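Two-arm cell keeps losing its grip on thin shirts, are new fingertips really the fix?

Asked by Rodel Marquez
Tags: grippers, maintenance, two-arm cells, textiles

We have a small two-arm cell that picks clothes out of a bin and spreads them on the table. It was put together by Grimley and handed over to us with a maintenance sheet that runs to a page and a half, most of it about keeping the vents clear. It ran fine on the sweatshirts and towels we tried first. Now that we've moved to thin knits, it drops them. The fingers close, the arm lifts, and the cloth stays on the table or slides out halfway up.

I called Grimley and the answer was that the fingertips are worn and I should buy a new set for both arms. Maybe so. But that was also the answer when we had a loose wrist cable last year, and the new tips we bought then did nothing for the cable. The old ones look chewed along the rims and the black finish has gone in places, but I have a hard time believing a bit of missing finish is why a T-shirt falls out.

What I've done so far:
Wiped the fingers with a damp cloth. No change.
Raised the grip force in the settings. It seemed better for a morning, then the same as before.
Restarted everything, as one does.

The closed-position number on the settings screen used to read 820 and now reads 824 on one arm. I can't find anything that says what the unit is or whether a difference like that matters. The other arm still reads 820. Both of them drop shirts, so I'm not sure it means anything.

Before I spend money: is there a way to tell worn tips from bad calibration? And does anyone besides the people selling tips think tips wear out this fast?

Answer from Jussara Miranda
Marked as helpful by the asker

I'd hold off on the order. Scuffed finish on the flat part of the finger does nothing to your grip, that part never touches cloth. What matters is the rim and the inner face of the curved tip, and whether the two tips meet.

Check the meeting first because it costs nothing. Close the gripper with nothing in it and get your eye level with the tips, with something pale behind them. If you see light between them, slide a strip of ordinary paper in and pull. Thick cloth fills up a gap and gets held anyway. One layer of jersey may not. That would fit what you're seeing with towels and shirts.

If the paper comes out freely:

1. Power the arm down the way your manual says, and take both tips off that gripper.
2. Clean the seats they bolt to. Lint gets packed in there and hardens, and a tip sitting on lint is a tip sitting crooked. Wiping the outside won't touch it.
3. Put the tips back and snug the screws evenly, a little on one and then a little on the other.
4. Redo the closed-position zero with the gripper empty. If anyone ever did it with a shirt between the fingers, the machine learned the wrong zero and has been faithful to it since.
5. Paper again.

Then swap the tips between arms. If the trouble moves with them, it's the tips and Grimley was right. If it stays with the arm, you've saved yourself an invoice.

About your 824. I wouldn't read anything into it without knowing the unit, and I don't trust a number that only the machine reports. The paper doesn't have a settings screen.

I'd also put the force back where it was. All that extra squeeze lands on the rims, which you say are already chewed.

One more thing to look at while you're there is where it grabs. On ours the hem was held far better than a single flat layer, with the same tips and the same force. We were blaming hardware for what was partly a pick point problem.

Answer from Gervásio Vasconcelos

Just replace them. They're a wear part. We change ours every 12 weeks whether they need it or not and never think about it. Medeiros sells a rubber coating you can brush on too, haven't tried it.

Comment by Jussara Miranda: If you change them whether they need it or not, you don't know whether they need it.

Comment by Gervásio Vasconcelos: Correct, and I sleep fine.

Comment by Rodel Marquez: Does the coating stand up to fabric rubbing on it all day? The page for it only talks about picking up glass.

Comment by Gervásio Vasconcelos: No idea.

Answer from Bonifacio Lorente

I look after a cell of the same general kind, with one arm at each side of the table and the bin in a back corner. I went through all this and came out not quite agreeing with either answer above.

The paper test is good but it's done standing still. Ours passed it on the bench and failed with the arm reaching out and down to the cloth, and what moved was the wrist mount. Do the test again with the arm parked in its actual picking position. Use the stop, keep your hands out from between the arms, and slide the paper in on a long strip.

Also check that your cables have enough slack at full reach. Ours arc over the upper link and down past the elbow, and I had one tied too short, tugging on the gripper whenever the arm stretched. I spent 2 days on calibration before I looked at it.

As for wear, my tips are chipped along both rims and I still run them. The wrist camera is the easiest way to keep an eye on them, so I look there before I unbolt anything.

Tips closed, blue knit just past them, then both arms at the table with the bin behind: 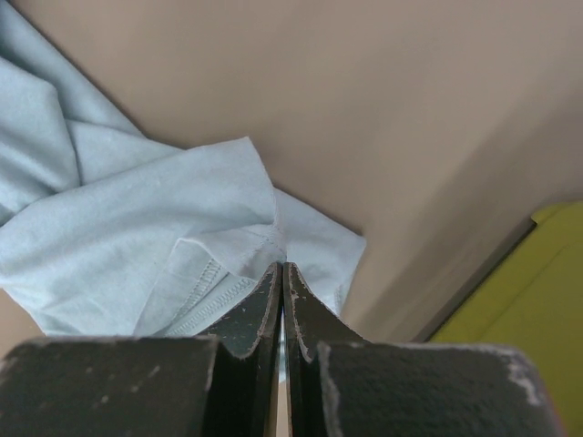
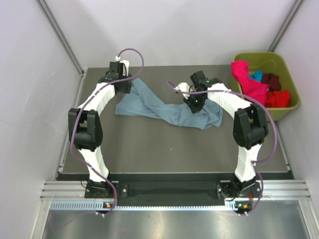

Brurnis, 2 March 2018

There's still a sliver of a gap between the tips in the close view, and I'm not chasing it. I'd be more bothered by a rim chipped so deep that a thread catches in it. Run a bit of old stocking over the edge and if it snags, change the tip. If it slides, leave it alone.

I can't tell you how long a set should last. Anyone who gives you a figure without asking what you pick up with it is guessing, or selling.

Comment by Rodel Marquez: Parked it in the pick position and the paper falls straight out on the left arm. Right arm holds it. So I have two problems or one problem and a bad hem. Will clean the seats and report back.

Comment by Jucélia Pimentel: Did you ever get the unit for that closed-position number? Mine drifts too and support just says it's normal.

Comment by Rodel Marquez: Asked twice. Got a price list for fingertips.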